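4. Rules for Describing a Simulated Workcell

We came to this part of the work a little reluctantly. Writing rules for other people's simulations is not the most cheerful way to spend a September, and several of us had hoped that the existing checklists for physical cells could simply be borrowed and relabeled. Most of them can, and where that is so we have kept the older wording (with thanks to the group at Fudunley, whose draft we leaned on heavily). The rest of this section covers the places where a rendered cell needed a rule of its own, or where a rule that everyone already agreed with was being read in different ways by perfectly careful people.

4.1 Scope

The Nakik guidelines apply to any tabletop manipulation study in which policies are scored in simulation, whether or not a physical cell stands behind it. They do not say which simulator to use, and they do not set a passing score. What they ask is that a reader who has never spoken to the authors should be able to rebuild the cell closely enough to argue with the results. We think of this as a courtesy first and a standard second, and we have tried to keep the burden on authors small enough that they will want to meet it.

4.2 Everything in the room is part of the cell

Our first rule asks authors to list every body that is loaded when an episode begins, including those the task never touches. A pedestal off to one side, or a second arm with no part in the task, can still cast a shadow or turn up in the background of a camera view, and a policy that learns from pixels has no way of knowing that we consider it furniture. In the first round of reports we collected, the task objects were described with great care and the rest of the room hardly at all. We sympathize, as our own early reports read just the same way.

Under the rule, each body is entered with its name, its pose and one of 2 roles, "task" or "standing." Standing bodies must also be marked as fixed or movable. If a body is removed between runs, even one that seems harmless, the cell receives a new version number and the scores are reported separately. Authors at Krawczyk objected that this would produce a great many versions, and they were right, it does. We still prefer a long version list to a short one that hides changes.

4.3 Lighting and surface texture

The second rule concerns appearance. Texture, light direction and shadow softness are to be reported as settings, with their values, and words such as "realistic" or "standard" are not accepted in their place. When appearance is varied on purpose, authors give the range and the seed. We recommend a minimum of 16 appearance seeds for a published score, and 100 episodes under each of them. Smaller studies are welcome, of course, but they should say plainly that they are smaller and should leave out any claim about robustness to lighting.

A related point came up so often in correspondence that we have written it into the text. If the same cell is rendered with more than one quality profile, the profile belongs in the results table, beside the score, and should not be left to an appendix. In our own cell the Ukuvell profile is named in every row. It makes for a wide table, and we have made our peace with that.

4.4 Views

The third rule is about camera views, and it is the one we feel most strongly about. A report should include at least one view wide enough to show how the arm is mounted and what stands near it, together with a view close enough to show the work surface at the scale at which contact takes place. Neither can stand in for the other. A wide view tells the reader very little about the markings on a board, while a close view tells them next to nothing about the room, and we have read (and, we are sorry to say, written) papers that offered only one of the two.

Views should come from the same build of the cell that produced the scores. They should not be retouched, brightened or tidied, and bodies that happen to cover part of a target should be left where they are. Occlusion is part of the problem the policy was given. The views from our own cell are in Figure 3.

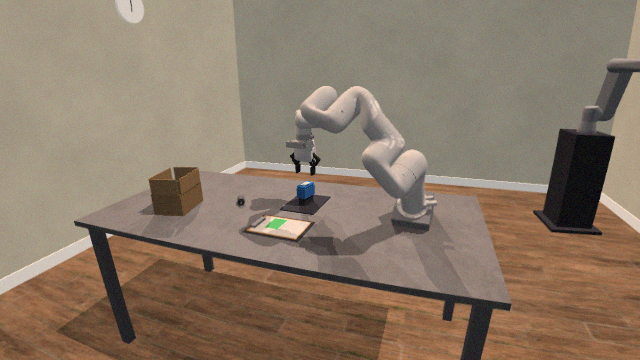
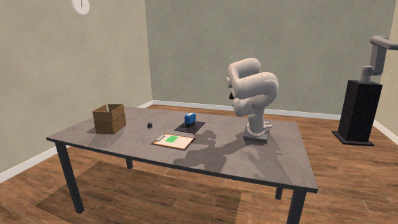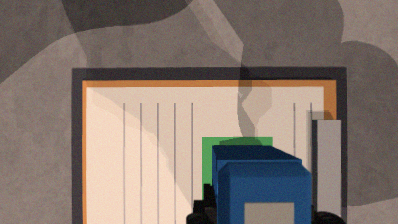 Section 4 | Reporting Practice | Views

Figure 3. Rendered views of the simulated cell: two room views with the table-mounted arm and the standing arm on its pedestal, and one close view from above the board. The green square on the board can be found in all three, though the gripper covers most of it in the close view.

4.5 Keeping the record

Finally, a few words on storage. The cell description, the seeds and the unedited views should be kept together in a single archive, and the archive should be cited by version in the paper itself. For studies of more than 1,000 episodes we accept summary logs in place of full trajectories, provided that every failed episode is kept whole. Authors who follow the earlier draft of these rules may go on doing so until their current study is finished, and should name the draft they used in the first paragraph of their methods.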